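We use cookies to improve this site. Accept | Manage

Britar two-arm packing kit: my verdict
by Tsegereda Gebru

Gridia sold us this for 881 and promised it would pack groceries unattended. I doubt that. In February it froze 80 times in 349 runs, with the lights still green and no error logged.

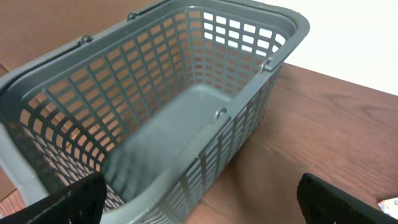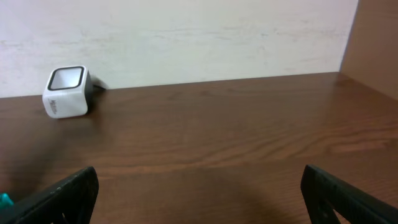
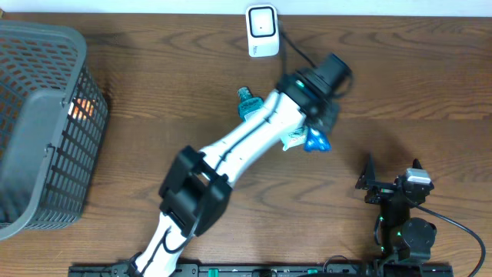
Support blamed our settings. Tekle Gebreyes reset the lot and it froze again by lunch. Worse, the stop button took 2 presses. I'd want that fixed before anyone reaches in near it. Two stars, and I'm being kind.

Contact | © Lemulberg Reviews | Back to top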